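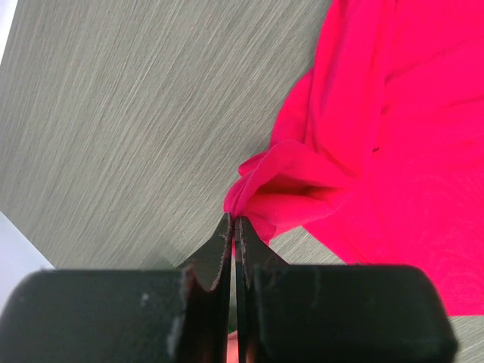 Gripper view – pink knit, pinched and bunched at the fingertips.

How to run the cloth table at an open day

Quick write-up before I forget it all. We did the Lestthorpe open day on 26th May and we're down to do Sullstead in September, so whoever gets the cloth table next, read this first. Assumes you already know how to start the arm and stop it. If you don't, go do the Verno startup sheet and come back.

What you need

Arm, two-finger gripper, wrist camera, a screen turned toward the visitors. Thin knit cloth, bright color. Pink was great, people could follow it on the screen from the back of the room. Lint roller. Tape for the floor line. Spare cloths – more than you think.

Before doors open

1. Tape the floor line first. Everyone leans in. Everyone.
2. Wipe the fingertips. Knit sheds, and fuzz collects along the inner edges of the tips. Lint roller, then a dry rag.
3. Set the closing force to 8 on the Dreßler panel. Higher and the thin stuff creases so hard it won't fall open after.
4. Slow the arm to the 400 preset. It goes faster, sure, but visitors can't see what is going on and small kids step back.
5. Check the camera feed with the gripper closed. You want both fingertips in view and the spot where they meet close to the middle. If it's off, fix the mount now, not with a line of people waiting.

Running the demo

Drop the cloth. Don't lay it flat! A flat cloth gives the fingers nothing to grab and you get three misses in a row while you talk about the weather. Rumple it, a few big folds, with one ridge standing up near the middle.

Bring the gripper down over the ridge, fingers open. Stop just above the table. Close slow. Point at the screen while it closes, this is the good part – the cloth pulls in and bunches up above the tips.

Pause there. Count to five in your head. People want to take a photo and they need time to find their phone.

Then lift, straight up, no swing. Hold. Lower, open, back off. Let a visitor rumple the cloth for the next go, with the arm parked and the stop pressed. Every time, no exceptions.

If it goes wrong

Misses the cloth: ridge too low. Rumple again.

Grabs then drops it: only got one layer at the very tip. Go a hair lower next time.

Fingers scrape the table: you went to low. Back up, reset the height, check the tips for scuffs.

Program stops with code 985: that's the height check, not a real fault. Clear it on the panel and carry on. Twice in a row, swap to the spare cable.

Screen freezes: unplug the camera, plug back in, wait. Keep talking.

Stuff people ask

Can it fold laundry. Ours can't, say so, they don't mind. Can it feel the cloth. No touch sensor on this one, just the camera and the motor current. How much was it. Send them to the front desk.

We had some 400 people through at Lestthorpe and the short version of the talk went over much better then the long one. Two minutes, then hand over the cloth.

Packing up

Park the arm, power off, cap on the camera. Roll the cloths, dont stuff them in the box with the tape. Peel the floor line before it sets. Panel key goes back in the gray case – lid pocket.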